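Rernano (learning method)

Rernano is a method for training robot arms on short manipulation tasks from a small number of human demonstrations. It was developed by Vasco Louro at the Parnus laboratory in Tukthorpe and is used mainly for moving light objects between containers. The name covers both the training procedure and the software that implements it.

Method

A person guides the arm through each task by remote control. Joint positions, gripper opening and two video streams are stored at every time step. One stream comes from a fixed overhead view of the table, the other from a view close to the gripper. Rernano then divides each demonstration into segments at the points where the gripper opens or closes, and a separate short-horizon policy is fitted to each type of segment. A selector network decides which policy is active.

The division differs from earlier single-policy methods, in which errors made during the approach were carried into the grasp. In Rernano the approach policy relies mostly on the overhead view and the grasp policy mostly on the close view. The weighting is learned - it is not set by hand.
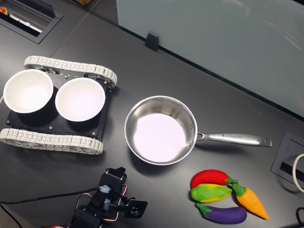
Table with toy vegetables, a saucepan and two bowls on a tracked chassis

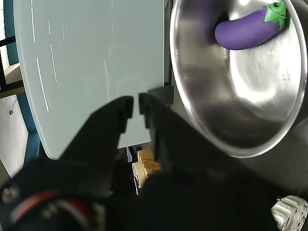 Page last changed: 08/11/2021

Training data

The standard training set, called MacRitchie, holds 3,272 segments cut from 440 demonstrations. Its objects are toy vegetables, among them an eggplant, a carrot, a chili pepper and a corn cob. Containers include bowls and a saucepan. Polished steel was included on purpose, as reflections inside a metal bowl are a known source of error in depth estimates. Rernano uses color video only.

Results

In the first published test the method completed 153 trials with no human correction. Most failures occurred at release, when an object touched the rim of the container and rolled outward. Long objects were affected more than round ones. A revision made in July added a short pause before the gripper opens, and release failures became less common.

Training on 80 demonstrations gave nearly the same grasp success as training on the full set, but placement was clearly worse. Louro attributed the gap to the larger variety of end positions in placement segments.

Limitations

The selector can switch back and forth between two policies when an object is partly hidden by the gripper fingers. The method has no means of recovering an object that leaves the table. It has been tested only with two-finger grippers, and transfer to an arm with different joint lengths requires new demonstrations.

See also

Imitation learning
Motion segmentation
Visual servoing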